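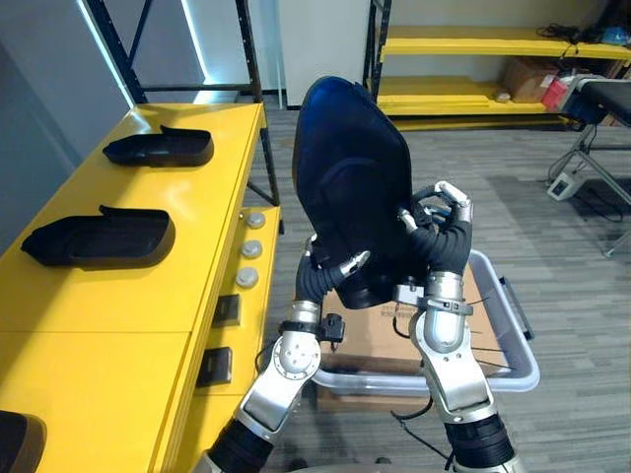
Garstead – Recomendações para a organização da oficina

Bancada, peças pequenas e embalagem

As presentes recomendações destinam-se aos utilizadores das oficinas partilhadas e aplicam-se igualmente a quem trabalha em casa, numa garagem ou arrecadação.

A superfície de trabalho

Recomenda-se um tampo de cor viva e lisa. As peças pretas, que se confundem facilmente com uma bancada escura, distinguem-se sem esforço sobre um fundo claro. O tampo deve ser limpo com um pano macio antes do início de cada tarefa e de novo no final. Convém reservar uma zona para as peças grandes e outra para as miúdas.

Os componentes devem ser dispostos por tipo, com espaço suficiente entre os grupos para que cada peça possa ser retirada sem deslocar as vizinhas. 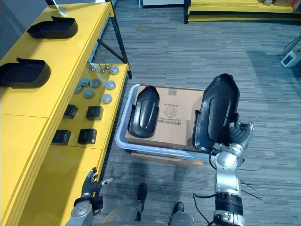 Coberturas pretas, pinos, discos cinzentos e blocos quadrados sobre a mesa amarela; ao lado, a caixa de cartão dentro do recipiente.

Os pinos e outras peças que possam rolar ficam afastados do bordo. Em trabalhos prolongados, é preferível guardá-los num tabuleiro com divisórias, etiquetado por medida.

As peças planas, pelo contrário, podem permanecer diretamente sobre o tampo, desde que não se sobreponham. 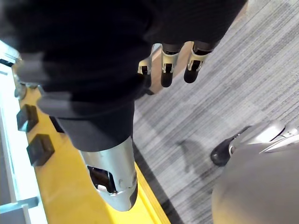

Dois blocos pretos pousados sobre a superfície amarela.

Embalagem

A caixa deve ser escolhida antes de se iniciar a arrumação e colocada perto da bancada – nunca numa zona de passagem. As peças de plástico brilhante riscam-se com facilidade e devem ser separadas com papel ou película. Os volumes que excedam 6 kg requerem fecho com fita dupla.
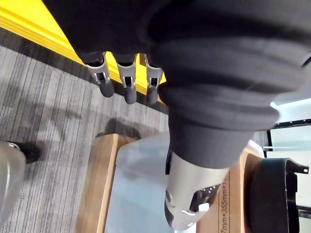
A proteção do conteúdo merece tanta atenção como a resistência da caixa. Uma folha de plástico translúcido, como a que cobre boa parte da caixa de cartão, ajuda a resguardar do pó as peças que aguardam fecho. Antes de aplicar a fita, retiram-se os restos de material do interior e confirma-se a etiqueta.

As caixas fechadas são entregues na sala 14. A próxima revisão destas recomendações está prevista para outubro.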